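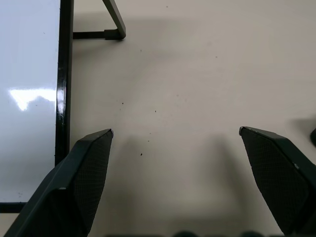
Wrist camera, fingers open, whiteboard off to the side.

Thread on what we changed in Stekemen this spring. Stekemen is the control and planning stack we run on the two-arm table at Istgate. Most of this is about the whiteboard task.

1/ The old planner treated both arms as one big problem. Every time the right arm wanted to touch the board, the left arm got replanned too. Plans came back late and the arms sat there waiting.

2/ In April we split it. Each arm plans alone and posts the volume it intends to sweep. The other arm treats that as an obstacle with an expiry time. If both want the same space, the one holding a tool goes first. 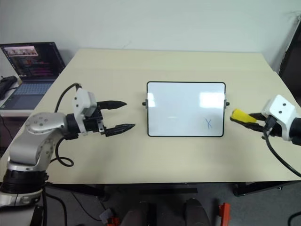
3/ Contact with the board was the next problem. The board can pivot on its stand, so a position target that is right at the start of a stroke can be wrong by the end of it. We switched to an impedance controller along the board normal and kept position control in the plane.

4/ The inner loop runs at 100 Hz. The policy runs slower and hands over short chunks of waypoints. We blend 4 waypoints at every handover - fewer than that and you can see the kink in the stroke.

5/ Perception. Glare on the board was confusing the edge detector, so we stopped using brightness alone. Kettunen (our calibration tool) now fits the black frame of the board and ignores whatever is inside it.
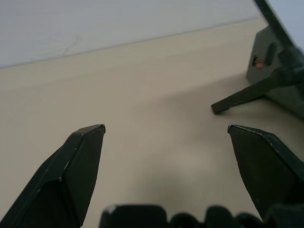
6/ Wrist cameras get their own extrinsics check before every session. If the fingertips land more than 6 pixels from where the model says they should, the session won't start. It's annoying and I'm keeping it.

7/ Logging moved to Traltar. One file per episode, all the camera streams on one clock. We re-indexed 4,000 old episodes and the only ones that failed had bad timestamps to begin with.

8/ Still open: regrasping the marker. The planner has no idea how far it has slipped in the fingers - it assumes the grasp is fixed until release. Working on that next.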